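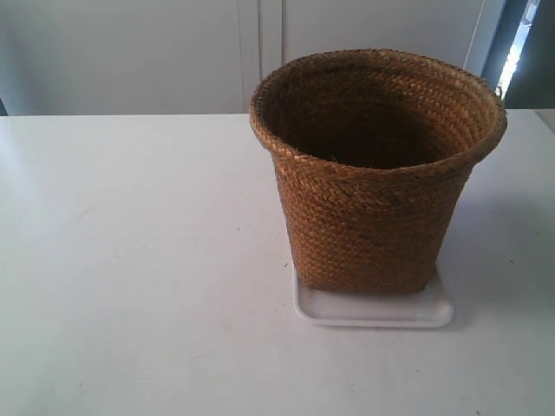
Item 243, woven planter cover, on the inspection table.

Kandeck display stock — woven goods checklist, August
Supplier: Grudska
Batch: 5 covers, one checked in full

1. Rim
Thicker braid, rolled outward. Press along the full circle with a thumb and feel for gaps in the core.
Comment: Pass. Loose fiber ends at the rim. Trim flush with side cutters. Do not pull, as a pulled end can open the row behind it.

2. Outer wall
Look for broken strands, stains and mold.
Comment: Pass with note. Darker strands are mixed into the weave. Color variation is accepted under the Grudska order. A dark area that feels soft or smells musty is not.

3. Interior
The bottom cannot be judged by room light. Use a flashlight and run a dry cloth over the base.
Comment: Cloth came up clean. No staples or wire ends found. 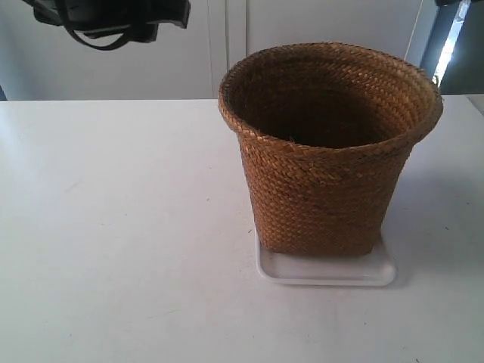 Does a cover like this need a saucer if the pot inside already has one?
Keep both. The inner saucer catches normal watering, and the outer one protects the shelf if the inner one overflows.

4. Stability
Set the cover on a level surface and push lightly at the rim from four sides. The shape is wider at the mouth than at the base, so a tall plant raises the tipping risk.
Comment: Pass empty. Repeat with the pot in place before it goes on a shelf. Load limit for this size is 8 lb, pot and wet soil included.

5. Base
Check where the cover meets the table. Strands should not be crushed or split.
Comment: Pass. Wipe the underside before shelving — grit scratches the Buvoteo shelves.

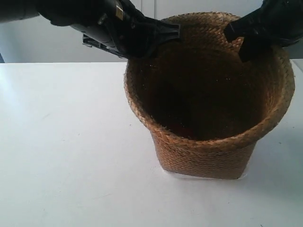 Rim held from opposite sides, item 5.

6. Handling
Lift with support under the base whenever a pot is inside. The rim is not a carrying point for a loaded cover.
Comment: Add to the shelf card.

Result: accepted, trim required.
Open: 3 covers from the Değirmenci order still waiting for items 1 and 3. Keep them off display until signed.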